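Appel à participation : téléopérer deux bras pour ranger des gobelets

L'équipe manipulation d'Etent cherche des opératrices et opérateurs pour la deuxième phase de l'étude Trumthorpe, dans nos locaux de Grurbridge. Début des sessions en février.

La première phase nous a donné 1 770 démonstrations et un résultat que nous n'attendions pas si tôt : à volume égal, une politique apprise sur des gestes variés, hésitations et reprises comprises, s'en sort mieux qu'une politique nourrie des seuls essais impeccables. L'écart est le plus net avec les gobelets translucides, difficiles à localiser pour les caméras. Nous voulons maintenant savoir si l'effet tient à 3 005 démonstrations, avec des mains nouvelles – les vôtres, peut-être !

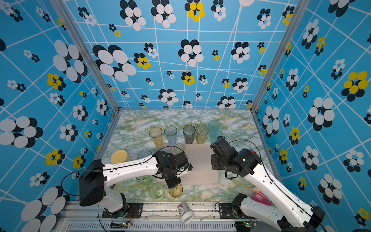
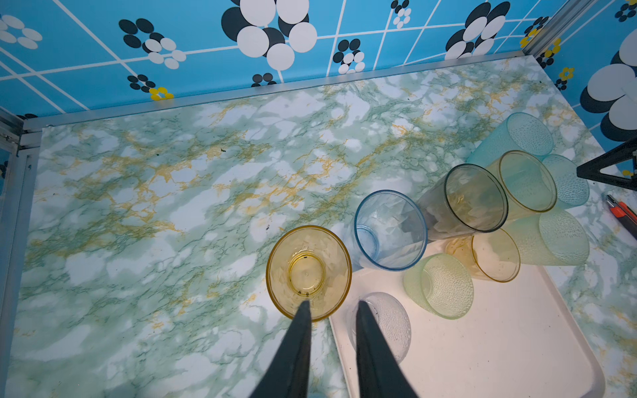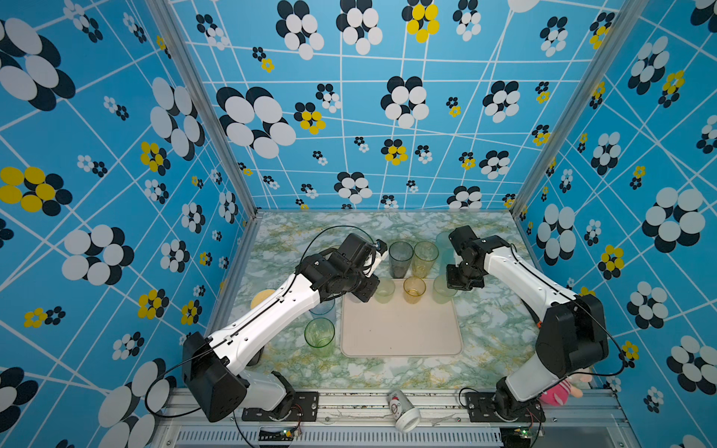 Le poste de l'étude Trumthorpe : deux bras, un plateau beige et des gobelets translucides, vus de l'extérieur (première et troisième vues) et depuis une pince (deuxième vue).

Votre rôle

Vous pilotez les 2 bras à l'aide d'une paire de poignées. Au début de chaque essai, les gobelets sont disposés autrement ; à vous de choisir par lequel commencer et avec quel bras. Un essai raté se garde, il sert aussi à l'apprentissage. Après chaque série, vous notez en quelques mots les prises qui vous ont gêné.

Profil

Aucune expérience en robotique n'est demandée. Il faut avoir 18 ans ou plus, voir correctement de près (lunettes bienvenues) et pouvoir rester assis une heure avec des pauses. Gauchers et gauchères, écrivez-nous : vous manquez cruellement dans nos données !

En pratique

Sessions de deux heures, à 9 h 30 ou à 14 h, salle 193, bâtiment Gallagher. Quatre sessions par personne, indemnisées, frais de transport remboursés. Nous enregistrons les mouvements des bras et les images du poste, ni votre voix ni votre visage. Vous pouvez arrêter à tout moment.

Pour candidater, envoyez-nous quelques lignes par le formulaire de contact d'Etent, objet « Trumthorpe phase 2 », avec vos créneaux et votre main dominante. Une visite du poste est proposée avant tout engagement.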